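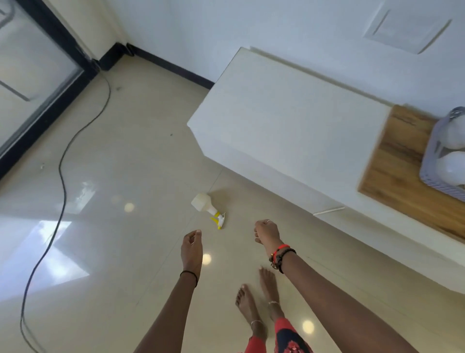
Household and Workshop Tips
Floor Rules for Homes With a Robot
By Veronica Sima
August

Print this page | E-mail this page

A mobile robot in a house works on the same floor as everyone else, and most of the trouble it gets into starts there. The rules below apply to any wheeled helper that drives on its own, with or without an arm. They assume hard flooring. Carpet needs separate settings and is not covered.

Cables

A thin cable lying flat is the hardest common object for a floor robot to deal with. It is too low for most bumpers and too narrow for many depth sensors. A dark cable on a pale floor is easier to pick out by camera, but glare on polished tile can hide part of its length.

Run cables along the baseboard and fix them with clips. Where a cable has to cross a walkway, use a flat cover with beveled sides, and check the maker's figure for the highest sill the robot can climb before buying one. Slack should be coiled and tied at the socket end. A loop left on the floor will go around a wheel axle faster than a straight run will.

Do not rely on a no-go zone drawn in the app as the only protection. Map zones can shift when the robot loses its position, and they are often lost when the map is rebuilt.

Bottles and sprays

Pick up spray bottles before any automatic run. A bottle on its side rolls or slides when pushed and may be carried a long way before the robot registers contact. The trigger is the part most likely to catch in a brush or wheel housing. Turn the nozzle to the off position before putting the bottle away, if it has one.

Never spray cleaner directly onto a robot or its charging contacts. Dampen a cloth at the sink, wring it out, and wipe with the power off. Sensor windows get a dry microfiber cloth only. If a floor has been mopped or sprayed by hand, let it dry fully. Wheel slip on wet tile throws off the distance count, and the robot then believes it is somewhere else.

Robots with an arm should not be assigned bottles of bleach, drain opener or solvent, whatever the gripper is rated to hold. Keep those behind a closed door. Vasilis Milošević, who services the Umano units at Dimitriou, asks owners to delete such items from the object list altogether, so that a misheard voice command has nothing to act on.

Glass and glare

Full-height glass doors and shiny tile both cause false readings. Laser sensors can pass straight through clear glass, and a reflection of a window on the floor may be read as a drop or an obstacle. Put a strip of matte film on the glass at sensor height. For the Kano base that is 86 mm above the floor; other models list it in the manual under navigation. Schedule runs for a time when direct sun is off the floor. In a west-facing room, 7 a.m. is usually safe.

Bare feet

Anyone picking up in a room where the robot is running should pause it first. Crouching people are a known weak point. Hands and feet close to the floor present a small, irregular shape, and some older models do not slow down for them. Loose trouser hems, anklets and long bracelets should be kept clear of brushes and wheels. When freeing a jam, switch off at the main switch. Pause does not cut power to the motors on every machine.

Low furniture

Leave a lane of at least 450 mm between storage units and the nearest obstacle. Baskets placed on top of low units should sit wholly on the surface. An overhanging rim is above the bumper but may be level with a mast or arm. Round items inside a basket need a side high enough to hold them if the unit is knocked.

Before each run

1. Walk the room once and lift anything smaller than a shoe.
2. Check cable clips along the baseboard.
3. Close interior doors that lead to stairs.
4. Wipe the sensor window.
5. Confirm the stop button works.
6. Tell the others in the house that the run is starting.

The walk takes little time in a room that is kept in order. In ours it is done every Thursday before the long run and again after the children have been in.

Keeping a log

Write down each stoppage, with the place and the object involved. Eleni Karagiannis keeps hers on a card taped inside the cupboard door, and after over six weeks the entries pointed to one extension cord and the leg of one chair. Both were moved. If the same spot appears three times and nothing is lying there, clean the wheels and rebuild the map before calling for service.

Starkimden owners should note that the factory log is overwritten at each software update. Copy it out first. The menu path is Settings, Care, History, and the list can only be sent by e-mail, one month at a time.

Print this page | E-mail this page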